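4.2 Surface wear and the decision to withdraw

The replacement of reusable containers is usually treated in the literature as a question of strength. A container is taken out of use when it can no longer carry its load, and models of fleet size are built on the expected number of trips before that point. The records gathered for this study suggest that such models leave out much of what happens on the ground. Of the 839 containers withdrawn at the Sternau and Bostwood depots during the study period, 202 had a recorded crack, split or broken rim. The remainder were withdrawn on the judgement of staff, and the reason most often entered in the log was simply "worn".

The term was not defined in the written guidance of either depot. Bañuelos and Manríquez, in their earlier work on hired crates, found that the same word covered at least two different things: a surface that had become difficult to clean, and a surface that looked as though it had not been cleaned. The distinction matters for cost. In the first case withdrawal may be justified on grounds of hygiene. In the second the container could have stayed in use for some time, and its early removal is a loss to the owner of the pool.

Interviews at Sternau showed that staff were aware of the difference but had little time to act upon it. Sorting took place mainly between 5 a.m. and 7 a.m., when returned stock had to be cleared before the first outgoing loads. A sorter who was unsure would set the container aside, and containers set aside were seldom looked at again. At Bostwood, where a second check was made in the afternoon, nearly 50 containers were returned to use in August alone.

The customer's view also played a part. Receiving firms were entitled to refuse any container they considered unfit, and the cost of a refused delivery fell on the depot. Quezada (in the pilot report to this study) noted that sorters tended to apply the standard of the strictest customer on their list to the whole of the stock. Our own findings support this. Withdrawal rates rose at both sites after a refusal and stayed higher for several weeks.

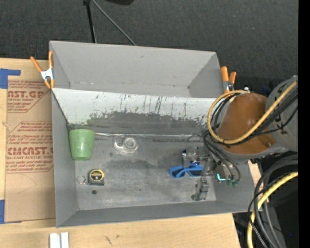

Figure 7. Scuffing and scratches on the inner surfaces of a divided container.

It would follow that a clearer written standard, agreed between depots and receiving firms, could lengthen the working life of the pool without any change to the containers themselves. The trial described in Section 5 was designed with this in mind. Sorters were given a short guide with three grades of surface wear and were asked to record the grade for each container set aside. A pool of 4,000 containers was included, divided between the two depots in proportion to their usual stock. Training was led by Phromma and Xolalpa, and took up one morning at each site.

Two limits should be stated. The grades rely on sight alone and take no account of odour, which several customers gave as grounds for refusal. In addition, the logs do not record the age of a container, so that wear cannot be set against years of service.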